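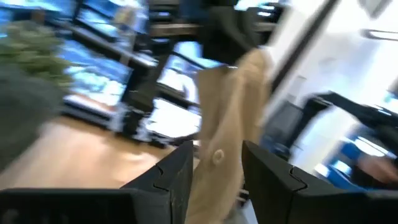
Tan fabric, folded lengthwise, with the little round disc showing.

Caps and Bins: what I did with my spring project

My project was on how to store soft things that are meant to keep a shape, and I picked baseball caps because everybody at Travisstead seems to own too many. I started in April with a big plan (shoes! scarves! the lot) and by the second Monday it was just caps, which was plenty.

Why caps are awkward

A cap is half stiff and half floppy. The brim wants to stay curved and the crown wants to collapse, so a pile of them never sits the same way twice. I looked at how the stall at Hundow market does it, and they nest theirs, brim over brim, all facing one way. It looks lovely until somebody pulls one out of the middle.
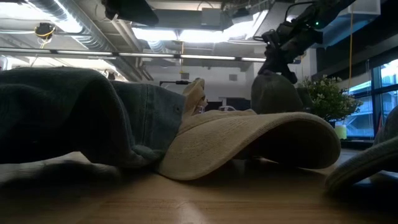 Caps on the table at Umen, beige brim to the front.

I do like how different the brims and crowns look once they're side by side. The beige one arches up in the middle with the left tip down on the wood, and the olive crown further back stands up nicely. You'd think they would all slump the same way, but no — the washed cotton ones I tried at home went flat in a day.

Over the project I did 123 goes at packing and wrote each one up in a notebook I called Kettle (it lived next to the kettle). I tried nesting, stacking and just dropping them in. Nesting took me 39 seconds on my best go and the caps came out with hardly a dent. Dropping them in was much quicker, and I'm not proud of how often I did it near the end of the day. 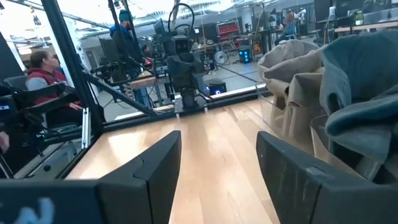 What the bin changed

Once fabric goes in a clear plastic bin you can find your colour without digging, even when it's all bunched up, tan on one side and dark teal-grey on the other. I'd really undervalued that! My first plan used a cardboard box with a lid, and I spent ages lifting caps out to see what was underneath. If I carried on I'd try a shallower bin, and maybe a divider down the middle — my tutor wants measurements for that before I cut anything.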